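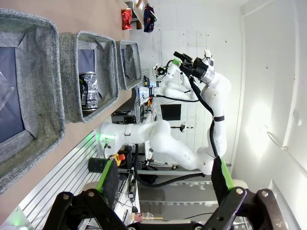 Three gray fabric bins on a wooden table, with a patterned can in the middle one.

Search this site Go

Last updated 16 Feb 2026

I went over to Prendley to talk about bins. Gray ones, fabric, the squashy kind you fold flat and forget in a closet. My editor thought I was kidding until I told her how many emails I'd gotten after the pantry piece, and nearly all of them wanted to know the same thing, which was what do you do with the stuff that doesn't belong anywhere?

The woman I went to see has been sorting other people's stuff for 17 years. She started out at Du Plessis, the moving company, packing kitchens, and then she went out on her own. She asked me to leave her name out of it (her clients are private people and she has a small town's worth of them), so I'll just call her the organizer and we'll all get along fine.

"Sit anywhere, but don't put your coffee in a bin," she said, before I even had my coat off. "People do it. They see a bin and their hand goes."

I asked her why fabric. I'm a plastic tub person myself, clear ones with the snap lids, and I own more than I'd like to admit.

"Tubs are for storing. I love a tub in a garage," she said. "When I'm sorting I want something soft that I can shove around a table without a racket, and I want to reach in without looking. You get a lid on it and you've already decided you're done."

Her system, if you can call it that, is three bins in a row on a wooden table. She won't label them. I pushed her on this, because I love a label, and she laughed at me for quite a while.

"You label it and then you argue with the label! Is a flashlight a tool or is it emergency? Who cares. First bin is stays in this room. Second bin is goes to another room. Third one is leaves the house. You can remember that, you're a grown woman."

So what about the can, I wanted to know, lying there on its side in the middle bin?

"Goes to another room," she said. "Cans travel. I find cans in bedrooms, I find them in the bathroom. I did a house in May, big old place out toward Pellden, and there was soup in the piano bench. Good soup, too. Nice brand."

She has views on packaging. The crinkly clear plastic that everything comes in drives her up the wall, and she says the noise of it makes people stop working. I tried to say that I sometimes keep the nicer bags for reuse and got a look.

"How many have you reused?"

I said 2. She wrote it down.

We got onto shelves after that. She likes a wooden shelf up on the wall near where she works, and she uses it for whatever people can't make up their minds on. Something bright goes up there, a red can, say, or a bit of cloth hung where you'll see it, and there it stays till the rest of the job is finished. "You'll know by then," she told me. "You get tired of looking at it or you start to like it. I had a client stare at a gravy boat for most of an afternoon and then hug it."

The small bottles are the worst part of any job, in her opinion. Vanilla, eye drops, glue, the little one with the orange label that everybody swears they need. They fall over and roll and get under things. She does them last, all at once, and she reads every label out loud, even when she's by herself.

I asked about money, because you asked me to ask. She charges $700 for a full kitchen, and she keeps a running count of every item that has left a client's house for good. She uses an app called Pendex for it. Last year's total was 3,815, and she was very pleased with that, and then a bit cross that it wasn't rounder.

"I should've gone back for the piano bench," she said. "The bench itself. Nobody in that family plays."

What would she tell somebody starting this weekend with no bins and no table? I was hoping for something gentle.

"Clear the table. Any table. Eat on your lap for a day. And leave the photographs alone, my God, you'll sit down on the floor with them and that's your whole day gone."

I went home and cleared my table. I also bought three gray bins, and there is already a coffee cup in one of them.

Comments (4)

pantrymoth: I need to know what kind of soup

Lou in the valley: Tried the three bins with my dad's den. The "leaves the house" one filled up first and he carried half of it back in while I was at lunch. Still better than the last time we tried!

greentomato: $700 for a kitchen?? I'm in the wrong job

hatboxes: Does she line up the bins left to right or does it not matter? I'm left handed and I keep throwing things in the wrong one.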